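Packaging and Print, Handout 3: Reading a Box Before You Open It
Updated 10/2/18

Welcome back, everybody! I promised in August that we'd get to folding cartons sooner or later, and so we have. Please bring your Lurkwood reader, because I'll be sending you to page 255 more than once (it's the long chapter on panels, and yes, it's worth the slog).

A carton has one face that does the selling, and we call it the principal panel. The product name and the main artwork live there, and everything else is arranged to support them.
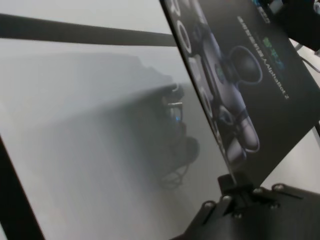
Side panels are a quieter business. They carry the contents list, the address of the maker and whatever the law asks for, usually in more languages than you'd expect, so leave yourself plenty of room when you draw your dieline.

Now for inserts. A leaflet has to survive folding, and heavy dark ink will crack along a fold if the stock is too stiff or the grain runs the wrong way.
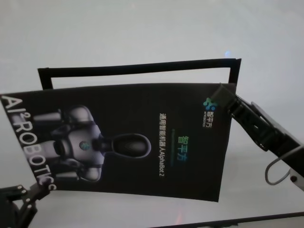

Ask your printer for a folded dummy before you commit. In our Kofler exercise the run is 3198 leaflets, and I'd like you to work out the spoilage yourselves, allowing up to 300 spoiled sheets.

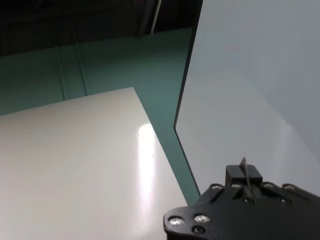

Course notes by T. Gremau

Color should be judged under steady, neutral light, on a pale surface, well away from a sunny window. Glare plays awful tricks on varnish!

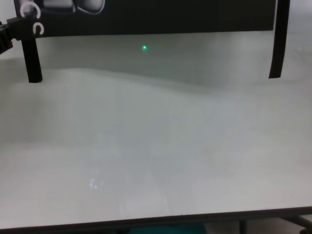
For next time, finish the Grastotik worksheet and bring in a carton from home, flattened, with the glue flap still attached.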